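To: Old House Interiors list
From: Benedita Vilela
Subject: Re: Stripping the paint or living with it?

Hi all,

Thanks Neelam for getting this going again, I was starting to think the list had gone quiet for good. I'm quoting your bit so people can follow along:

> We bought our place in March and it was built in 1935. Every door and every
> inch of trim has been painted over, up to 40 years ago for the last coat if the
> neighbor remembers right. I want to see the wood. My husband wants to
> paint it all white again and be done by Saturday. Has anybody stripped
> theirs and been sorry? And what do I do about the floors, which are
> pine and pretty beat up?
>
> Neelam Ahuja

Neelam, I'm going to be the annoying person who says do one door first and then decide. Pick the back of a closet door or something else you never look at. Test the paint for lead before you touch anything with a scraper (a house that age, I'd bet money on it) and if it comes up positive, no dry sanding and no heat gun cranked way up. Girish Bansal wrote a long post on this list about sending doors out to be dipped, and I still disagree with him. I've had one come back from a dip tank with the joints gone loose and the grain all fuzzy, and it took me longer to fix that than it would have taken to strip it by hand!

What you're hoping for is that there's decent wood under there. Sometimes there is and sometimes they painted it because it was cheap stuff to begin with. Oak is a joy. Fir is nice but it drinks up stain in blotches, so go easy.
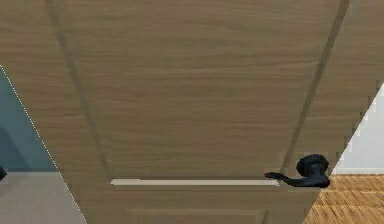
Light, oak-like finish on a panel door. I like a tan this warm.

The grooves around the panels are where you'll lose your patience. I use a paste stripper from Fetton, leave it under plastic wrap overnight, and then go in with wooden skewers and an old toothbrush. Metal picks slip, and you will see every slip once the finish goes on. Ask me how I know. Then wipe down, let it dry a couple of days, and look at it in the morning with the light coming from the side before you buy a single can of anything.

As for the floors, please don't let anybody talk you into a drum sander on old pine unless they've done it plenty. Omprakash Singhal and I rented one for the Prajapati house and we put a dip in the front bedroom you could feel with your socks on. We paid $400 to have it put right by a man who was very polite about it.
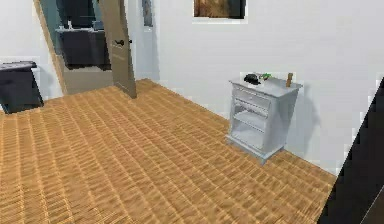 What I do now is screen and recoat if the boards will stand it, meaning a light scuff with a buffer and then two thin coats on top. It won't take out deep scratches. I've made my peace with scratches — they've been there longer than I have. If there's wax on the floor though, nothing will stick, so put a drop of mineral spirits on a rag and rub a corner behind a door. If the rag comes up yellow and gummy, you've got wax and you've got a long weekend ahead.

Finish is a matter of taste and I know people here get heated. I was a Zesta oil person for years and then Nisha Vishwakarma got me to try the Senell water-based one in satin. It goes on like milk and looks terrible for ten minutes, then it clears. It doesn't yellow the way oil does, which on pine I sort of miss.

One more thing on your husband's side of the argument. You don't have to do the whole house the same way! Wood doors with painted walls is about as old as it gets, and if your walls get a real color, the plain wood looks better for it. Do the walls last, after all the stripping mess, and cover the floor properly.

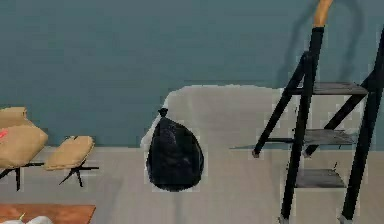

Teal-gray with a pale floor. Big off-white sheet down, ladder at the wall.

I'd use canvas if you can get it, the plastic ones slide around under your feet and the drips never dry. Nisha swears by old bedsheets doubled over but I've had paint go right through those.

Anyway, write back and tell us what the lead test says. And if you do the closet door, save a chip of every layer, I'd love to know what colors you find.

Benedita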